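Budgeting for a hand-held gripper rig
From the Fekside wiki, section: Equipment and money

A hand-held gripper rig is a pair of robot-style grippers that a person carries about and works by hand, so that ordinary jobs (opening drawers, picking up cloths, laying a table) can be recorded without a robot being there at all. The recordings go into training a robot arm later on. Other pages on this wiki cover how the grippers work and how the training is done. I've kept this one to buying, planning and paying for the things, as that's the part I ended up doing at Lereck and the part I get the most messages about!

Contents
What you are paying for
Setting a first budget
Grippers
Markers and cameras
Rooms and furniture
People's time
Spares and wear
Buying or borrowing
Common mistakes
Comments

What you are paying for

When I put in my first request I wrote one line, "grippers, pair", and a price. It came back with a polite note asking what else we'd need, and I had to admit I hadn't thought much beyond the box arriving. A working rig has the two grippers, the markers mounted on them, at least one camera, something to store the recordings on, and a place to use it all. Then there are the cables, which everybody forgets, and chargers, and somewhere sensible to put the whole lot at night.

It helps to split the list into things you buy once and things you keep buying. Grippers and cameras go in the first pile. Jaw tips, marker prints, storage and wages go in the second, and the second pile is bigger than you'd like it to be.

Setting a first budget

Our first full budget at Lereck was £4000, leaving out wages, and we spent almost all of it before we'd recorded anything worth keeping. I'd do it in two halves now. Spend the first half on one complete rig and use it for a month or so, then decide what the second half is for. We had ordered two rigs together to save on delivery (I was very pleased with myself) and then wanted different jaws on both of them.

If your money has to be spent by a fixed point in the year, say so to the supplier early on. We had an order placed in May that came with a delivery time of 14 weeks, and it caused a good deal of fuss with our accounts people.

Grippers

There are three things to ask about: the shape of the jaws, the weight and how the handle sits in the hand. Pointed jaws are lovely for cloth, paper and small handles, and less good for mugs and jars. Wide padded ones are the other way round. If you can only afford one set, look at your list of jobs and count up which sort of object comes up most. We had a lot of drawers and a lot of fabric on ours, so pointed jaws it was.

Weight matters more than the catalogue lets on. Hold one at arm's length for five minutes before you order six of them. Fekside will send a sample if you ask nicely and pay the return postage, and I wish I'd known that at the start.

Check as well that the jaws can be swapped with an ordinary screwdriver. Ours needed a special key, and there was one key.

Markers and cameras

Many rigs carry a printed cube on each gripper, covered in black-and-white patterns, so that a camera can work out where the hands are. The cubes are cheap and the prints are cheaper still, but do budget for a proper matt finish. Our glossy set threw back the ceiling lights and we had to do the lot again.

For the camera, put the money into a comfortable mount before you put it into a sharper picture. If people can't bear wearing it they'll take it off every ten minutes, and then you're paying them to adjust straps.

Rooms and furniture

You don't need a laboratory. A desk with a drawer that runs smoothly, a lamp, a few small things to put on top and decent lighting will get you a long way, and most of it can come second-hand. I furnished our second room from an office clearance in Osusgate for less than the price of one gripper.

Do put in a line for power. Extension leads, cable covers and a few more sockets came to more than the furniture did in our case, and I hadn't planned for any of it.

People's time

This is where the real money goes. In our first proper round we had 53 jobs on the list and I'd allowed one afternoon for every 3 of them, which sounded generous. It wasn't, as I'd left out setting up, resetting between goes, checking the files and tea. Double whatever you first think of and you'll be closer.

Spares and wear

Tips wear down, springs go soft and printed cubes get chewed at the corners. I keep a spare pair of tips for every pair in use and one whole spare gripper for the room. Storage drives belong here too, in my view, as they fill up and need replacing like anything else.

Buying or borrowing

For a short project, borrowing makes good sense. Mulligan hires out complete rigs by the week, and the hire charge comes off the price if you end up keeping one. Past a couple of months buying tends to win, though you'll need to do the sums with your own hours. Ask who pays for broken tips before you sign anything (we did!).

Common mistakes

Ordering everything at once, as I've said. Forgetting the cables, as I've also said. Buying for the most exciting job on the list when nine-tenths of your hours will go on drawers and cloths. Leaving no money for the second half of the year, when you finally know what you want.

Comments
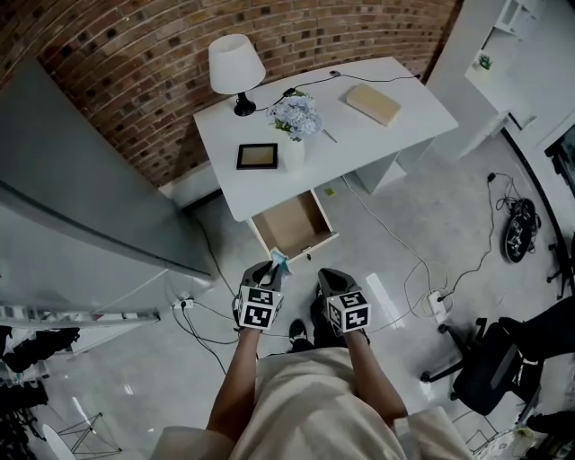
I'd add insurance to your list, if there's room for it. Our office policy didn't cover equipment on hire, and we only found out when I rang to ask about something else. The extra cover was cheap enough, but it took weeks to sort out and the rig had to stay in its box until the paperwork came through.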